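Household Textiles, Unit 4: Knits and What Happens to Them

Read before the May lab. Bring a swatch you don't love.

Most of you signed up for this course because something shrank. Every term I ask, and every term the hands go up, and every term somebody is still blaming the machine. The machine did what the dial said. We are going to spend this unit on why a knitted thing behaves so differently from a woven thing, and then on washing, drying and storage, in that order, which is also the order in which people lose interest.

Start with structure. A woven cloth is two sets of threads crossing at right angles and holding each other in line. A knit is loops pulled through loops. There is a lot of slack in a loop, and all of that slack can go somewhere: outward when you stretch it, inward when you wash it badly, downward when you put it on a hanger and leave it there until the sleeves reach the floor. Cables and basket patterns pull the fabric in sideways and use more yarn for the same width. They are warm and handsome and they weigh a good deal more than you expect when wet.
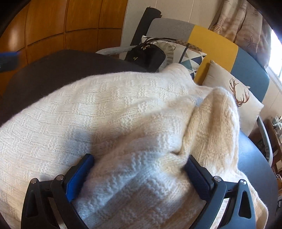
Waldemar Jabłońska
Instructor, Fiber and Fabric Care, Prarnotcombe Evening School

4.1 Felting, wanted and unwanted

Wool fibers are covered in tiny scales. Warm water opens them up, rubbing tangles them, and soap helps the whole business along. Felt makers do this on purpose and charge for it. The rest of us do it by accident to a birthday present.

Three things to keep in your notes: heat, agitation, and sudden changes of temperature. Any one of them is risky. A hot wash followed by a cold rinse gives you all of them in a single cycle, plus a sweater for a medium-sized cat. Acrylic won't felt, having no scales to felt with, but it has its own trouble. Heat it enough and the yarn goes limp and stays limp. We call this "killing" the fabric, a proper term of the trade and the only exciting one in the unit.

Cotton knits shrink a bit, stretch a lot, and dry slowly enough that you may want to plan your week.

4.2 Washing

Read the care label. If there is no label, assume the worst and wash by hand in cool water. Press the suds through. Don't wring, don't twist, don't hold it up by the shoulders to admire it while it drips. Lift it from underneath with both arms, roll it in a towel, and kneel on the towel. Kneeling is undignified and works very well.

If you must use a machine, use a mesh bag, the wool cycle and a slow spin. I have seen 800 turns a minute recommended for heavy knits in a printed manual. I would like to meet the author. The demonstration washer in our lab, a Clornix of great age, can be talked down to something gentler if you hold the second button in for a while.

4.3 Drying

Flat, on a rack or a towel, away from the radiator. Pat it to the measurements you took before washing. (You took measurements before washing. We covered this in Unit 3.) Turn it once when the top feels dry. A thick cable blanket can take two days, and no amount of visiting it will help.
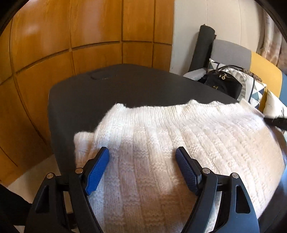
Hanna Rutkowska objects to the flat-drying rule as I state it. Her note on last term's handout reads: you can hang a blanket perfectly well if you put it over two parallel lines so the weight is shared, and some of us live in apartments where the only flat surface is the bed, and we sleep on that. I have tried her method with a cotton throw and it came out square. I would still not do it with a sweater, and she has since written to say that she would, and does.

4.4 Pilling

Pills are short fiber ends that have worked loose and rolled themselves into balls. Soft, loosely spun yarn pills the most, so the nicer it feels in the store, the worse it will look by spring. Use a fabric comb, lightly, on a flat surface. Battery shavers are fine until they meet a raised stitch.

4.5 Storage

Fold. Clean first, always, as moths prefer their wool with a little dinner on it. Cedar smells lovely and does less than the people selling it suggest. Sealed bags are dull and better.

For the lab

Knit or buy two matching swatches, at least 40 stitches wide. Measure both. Wash one by hand and one however your household normally does it, and bring both in, along with the measurements. Glykeria Pappas has the spare needles. Reading for next time is chapter 7, skipping the part on silk, which we will get to if the radiator is ever fixed.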